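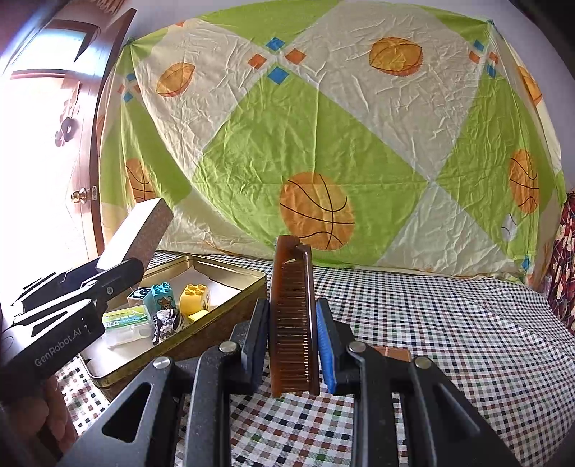
Lorenz Aebischer wrote in that he had priced a pair of hand-held grippers for sorting small household items and wanted to know what the second year costs, as every quote he received stopped at delivery. The quotes are not wrong, but they cover one line of the budget. The tips below cover the others.

Write the item list before the equipment list. Take one container of the things you mean to handle and sort its contents by how they are gripped: thin and stiff (a comb), soft block (a sponge), hard with studs (toy bricks), small and smooth (a clear box), cloth. Jaw opening and pad type follow from that list. A comb needs little opening and a pad that will not slide on plastic. A sponge needs more opening and less closing force.

Price the pads separately. Grip pads are a consumable. The Hultell price sheet puts them under accessories, on the last page, and quotes a set at 45 dollars. Work out how many sets a year of your schedule will use and enter that number now. If the supplier cannot give pad life in hours, ask for closing cycles and convert.

Screws at the joints. Any jaw on a linkage has fasteners that need checking. Allow 10 minutes per gripper per week, and put it on the calendar as labor. Sunday evening suits most home setups. Mark each screw head with a paint pen after tightening, so a turned one shows.

Buy two of the same. A left and a right from different makers means two sets of spares and two chargers. Altton sells singles at a lower unit price, but its pads do not fit anything else. Check that any part you expect to replace has its own part number.

Table and surface. A tablecloth shifts when a tray is pushed against it. Clip it at the corners or put a non-slip mat underneath. Shallow trays are easier to reach into with wide jaws than deep ones. Take the lid off and store it elsewhere before starting.

Sample budget, one table, two grippers, first year:

Grippers, pair: 860
Pads, four sets: 180
Trays, clips and mat: 40
Spare fasteners and paint pen: 16
Carrying case: 70
Total: 1,166

Labor is not in that total. Neither is shipping, which Skilloseck bills by weight and adds after the order is confirmed. Ask for it in writing first.

Rent or buy. Skilloseck rents the Vi pair by the month with pads included. For a trial on one kind of item, rent. For a mixed tray, buy after one month of rental, and use the rental month to record how often each pad is changed. Keep the record on paper next to the table: date, item, which jaw, what was replaced.

Timing. Prices on the lists we keep tend to be reissued in December. A quote dated before that should state how long it holds.

Storage. Keep the jaws open when they are put away. Pads left closed under load take a set and grip unevenly afterward. Wipe them with a damp cloth, no solvent, and let them dry before the case is shut.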